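Fleltelia Community Board > Local Politics & Protest

Thread: The cardboard swans in the council fountain

skurnari_reader
I pass the fountain each morning at 8 with my bicycle, and today it was full of cardboard swans. Each one had a paper sash with the words "PLEASE RETAIN ME". On the steps was a letter signed by the Brøndum Society for Gentle Objections. The letter congratulates the council very warmly for its plan to sell the public bath, and it asks that the swans should be permitted to bathe there until the sale.

I laughed, I must admit. English is my third language and I had to read the letter two times before I was sure it was a mockery. Has anybody heard of this society before?

plumline64
Never heard of it. I think it is the same people who did the fake ribbon cutting in Bevier last June, when they opened a parking lot that was already open for years. The same kind of polite letter.

mossback
Somebody has to fish wet cardboard out of the pump and we all pay for that. If you are against the sale of the bath, go to the hearing. There was one in June. I was there and I saw more empty chairs than people.

skurnari_reader
The hearing was at 6 in the evening, when half of the town is still on the train. I do not defend the cardboard in the pump, but I would like to be fair about the hearing.

mossback
Then write a letter. A real one, with your name under it.

tallow_and_twine
I have written real letters. I got one answer, with the name of another street in it. The swans got the local radio before lunch. I don't say it is right, I only say what I have observed.

plumline64
The radio said 64 swans. Their letter says 100. So either the society exaggerates or some of the swans were already taken home by citizens.

ferrybell
One is in my kitchen. My daughter carried it home and I did not have the heart to return it. It is well made, the neck is folded double and there is a small stone glued in the bottom, so it does not fall over. I wanted to store it flat in a drawer until she forgets it, but the neck is too stiff. 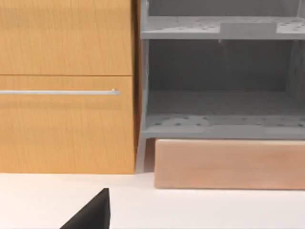

Drawer fronts, wood grain with a bar handle.

plumline64
ferrybell, what does the sash on yours say? I have read that not all of them had the same text.

ferrybell
Mine says "I VOTED FOR THE DEEP END". My daughter asked me if swans can vote. I told her only in Bevier.

mossback
Very funny. I live in Bevier.

ferrybell
I apologize to Bevier.

oldtollgate
A question for the people who like this action: does it change the mind of even one council member? I ask it seriously. I am also against the sale. But with a joke, the council can answer with a joke, and then everybody goes home. The spokesperson said already on the radio that the council "welcomes all waterfowl to the debate." After that she did not have to say one word about the price.

tallow_and_twine
This is a good point and I have no complete answer. I can say that my neighbor did not know about the sale until this morning. Now she knows and she is angry. Before the swans she would be not angry, because she would be not informed.

oldtollgate
Informed by whom? The letter does not mention the price, the buyer or the date of the vote. I read it from the top to the bottom. It has a whole paragraph about bread crumbs.

skurnari_reader
The date of the vote is on the second page. The second page was under a swan, so maybe you did not get it. I copied this part: the council votes in the main hall, at 8 in the evening, and the public may speak if they sign the list at the door.

oldtollgate
Thank you, I did not see a second page. Then I take back half of what I wrote. The bread crumbs I do not take back.

mossback
I will be there and I will speak against the sale, if somebody wonders. I will also speak against the cardboard.

plumline64
Does the list at the door open early? Last time they closed it after 6 names.

skurnari_reader
I don't know. I will ask at the town hall window tomorrow and write the answer in this thread.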